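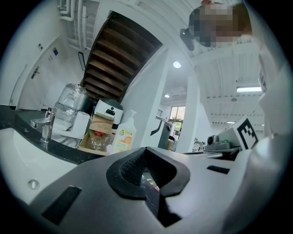 Sink and counter beneath the stairs, Feredstead residence. Visit of 10/10/18.

Members of the Lepik Housing Association were received at the Feredstead residence as part of the annual program of visits to shared homes. The delegation was led by Trinidad Sarmiento and Ans Bakker. Resident manager Oanh La conducted the tour.

The residence provides 14 rooms on three floors, and each floor has its own small kitchen area. The visit began on the ground floor, where the washing-up area has a white basin set into a black speckled countertop. A water dispenser with a large clear jug stands behind the faucet. The staircase rises directly above, and members asked whether tall residents found the headroom adequate. Ms. La replied that two complaints had been received in the past year and that the counter would stay in its present position.

Discussion then turned to storage. Jars, packages and pump bottles are kept out on the counter in daily use, and a light wooden tray is provided there. Ilse Stevens noted that the Fusum house has adopted a shelf for each resident, at a cost of 585 per floor, and offered to send the drawings.

The delegation also viewed the laundry and the bicycle room before meeting with residents over coffee. The association thanks Ms. La and the residents for their welcome. The next visit, to Drikuvska House, will take place in December. Members wishing to attend should notify Ákos Pintér at the association office.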